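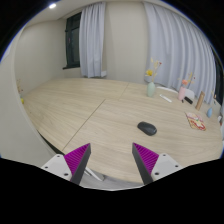 HEMURNESS, 06/09/2023

Opinion > Home Life > Tables

Leave the big table alone. That's my whole argument, more or less.

Saimi Nieminen wrote on this page in May that a bare table is wasted space. Put a tray on it, a runner, a bowl, 3 candles. No. I had a runner. I spent 50 dollars on it at Mollia and it slid off every time anyone stood up.

A mouse, a vase, room for your elbows – fine. Flowers at the back where they don't get knocked. Dried ones, becuase I forget to water. The middle stays clear, and then supper can land there, or taxes, or a kid's map of Peru.

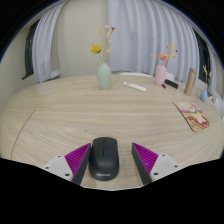

Mouse in front, vases and remote behind. Plenty.

Guangming Zheng next door says I'm just lazy. Maybe. But his table has five baskets on it and he eats standing up at the counter – so who's got the wasted space?

And a seam in the wood is not something to hide either. Tables have seams. Saimi can keep her tray, I'll keep teh wood.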